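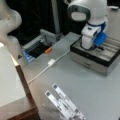 Shared table, Grumemden site: drawer box with tray on the right, bin toward the back.

Storage of small parts and pens on a shared table
Posted by Grumemden Site Services, Oct 2, 2026, in Workplace Organization

Our office is responsible for 74 shared tables at the Grumemden site. Each table is to be issued one drawer box, one open bin and one set of written rules for their use. The drawer box and bin have been selected. The rules have not been agreed upon.

Staff at present place small loose items in or beside the bin, and pens wherever there is room. We hold over 500 caps and short fittings in central stock and would prefer not to reorder because items have gone astray on the tables. We also wish to settle what may be kept on top of a drawer box, and how a light cable should be run when it must cross the table.

Members with experience of a similar arrangement are invited to state what they adopted. Purchase of additional furniture is not under consideration this year.

Tasenia Records Office
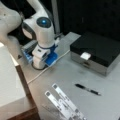

Written rules of this kind are best kept to one page and fixed to the end of the table. Ours began at 4 pages and was not read. The current version assigns a single place to each class of item: writing instruments in the drawer, small parts in the bin, paper nowhere. The pen lying in front of the box in your second photograph would, under our rules, be returned to the drawer when the user leaves. We would also ask that the surface in front of any drawer be kept clear for its full depth, so that the drawer may be opened without first moving anything.

As to the top of the drawer box, we permit a shallow tray with grooves or compartments, provided that it does not extend past the sides of the box. Loose articles placed directly on a smooth lid are not permitted. Mark the box itself with the table number, and mark the bin with the same number. Boxes and bins do travel.

Orange or other brightly colored parts may be left in a dark bin without difficulty. Black and gray parts should be placed in a light-colored cup inside the bin, as they are otherwise overlooked when the table is checked at the end of the day.

Brumberg Annex

Use dividers. We have them in all bins. Cost was acceptable.

Sydorenko Workshop Administration

The previous replies do not address the cable. Where a cable must cross a table, we require that it follow the rear edge and then one side, held with adhesive clips. A cable that runs diagonally toward the front will be caught by sleeves and by boxes being slid into position. Allow some slack at each end before fixing the clips. White clips are less noticeable on a light gray top, if appearance is a concern.

With regard to reordering, we hold approximately the same class of fittings and issue them by the cup, filled to a line. Users exchange a low cup for a full one at the stores window. Requests for individual caps are declined.

Grumemden Site Services

The replies are noted with thanks. The one-page format and the cable rule will be adopted. A decision on cups has been deferred to the stores supervisor.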